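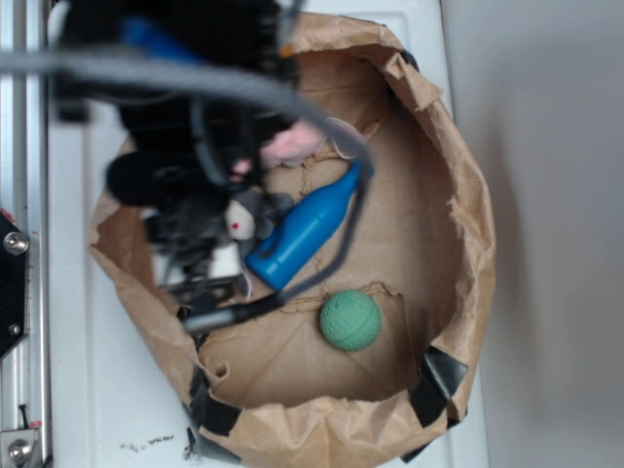 Does the paper bag decluttering method really work, or is it just moving junk around?

gravelpath
Posted in Home & Garden > Organizing

My sister-in-law signed our whole family up for the Wunidance home reset plan and I have doubts. The idea is that you set a timer for 15 minutes, walk through one room, and put anything you haven't used lately into a paper bag. You fold the top down, leave it open where you can see it, and go on with your life. If you haven't taken a thing back out after six months, it goes. No boxes, no bins, and definitely no plastic bags (they are very firm on this).

The welcome booklet says the average home has 539 things in it that the owner would never miss. Where does a number like that come from? Did somebody go around asking people what they wouldn't miss? I live in almost 2000 square feet with two kids and a garage, so maybe mine is higher, but I would like to know who did the math.

I did the hall closet and the kids' room. Now I have paper bags in three rooms, my kids keep fishing things out of them, and the house looks worse than when I started. The plan says this is "the visible stage." Sounds to me like a nice way of saying mess.

Has anyone finished this thing? And is there any reason it has to be a paper bag? Mine have started to tear at the top and I am not buying the official ones.

mudroom_blues
Accepted reply

I did it start to finish, and I'd say the useful part would fit on an index card. The timer is good. Having a date when stuff leaves is good. The rest is packaging.

On the 539, I wrote to them and asked. I got back a friendly message about how every home is different. That didn't answer what I asked, so I'd ignore the number.

On leaving the bag open: I followed that rule for the first month and it was a mistake. An open bag is a toy chest if you have kids and a trash can if you have a spouse. I had receipts and banana peels in mine. What worked better was folding the top shut, writing the month on the outside in marker, and putting it on a high shelf. If you want something badly enough to get the step stool, you probably do use it.

Any container works. I switched to old shipping boxes in August and the results were exactly the same. Paper is fine for clothes and soft stuff, but a grocery bag will not hold a waffle iron, whatever the booklet says. Tape helps a torn rim for a while. Once the bottom starts to go, you want a new bag.

A few things I'd add that the plan skips:

Don't put anything in there with liquid left in it. Shampoo, cleaner, craft glue. Empty it or use it up, then check whether your pickup takes that kind of plastic. Ours wants caps on, the next county over wants them off, and the website for both says "see local rules."

Keep stuffed animals out of it completely until you've talked to the kid. I got rid of a flat, ugly little duck that had been under a dresser for ages and I am still hearing about it.

Papers need their own pile. Six months is too long to lose a car title.

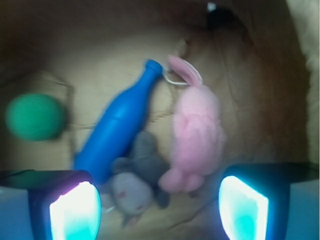

Blue bottle and pink bunny: one for the recycling rules, one for the kids.

If you paid for the full plan, look at the cancellation terms soon. The renewal was in small print on mine.

kettlecorn_west

It worked great for me!! You just have to trust the process. The bags are supposed to look messy, that's how you know. I bought the official ones and they're really sturdy.

tollbooth

I'd push back a little on the reply at the top. Getting things into a bag is easy. Where does the bag go after that? Around Kurklow there are Wureson drop boxes in every other parking lot, and I used them for years thinking it all got handed on to families. Then I read the sticker on the side. It's a for-profit company. Nothing wrong with that, but it isn't what I had pictured, and I had been leaving off my donation slip at tax time like it counted for something.

I tried the Van der Merwe thrift store after that. They do take household goods, but they turn down a lot: no car seats, no pillows, nothing opened from under the sink, and soft toys only if the tag is still on. I drove home with half of what I brought. So call first and ask for the list of what they won't take, and then sort by that list. It would have saved me a trip and a bad mood.

As for whether the method "works," my garage was clear by spring and full again by fall. I don't blame the bags for that. I do think any plan that charges a monthly fee has no great interest in you being done.

gravelpath

Thanks. Closing up the bags tonight and moving them to the top of the closet. I checked the renewal and it was set to go through at midnight, so I canceled with a few hours to spare. The bunny is staying, apparently.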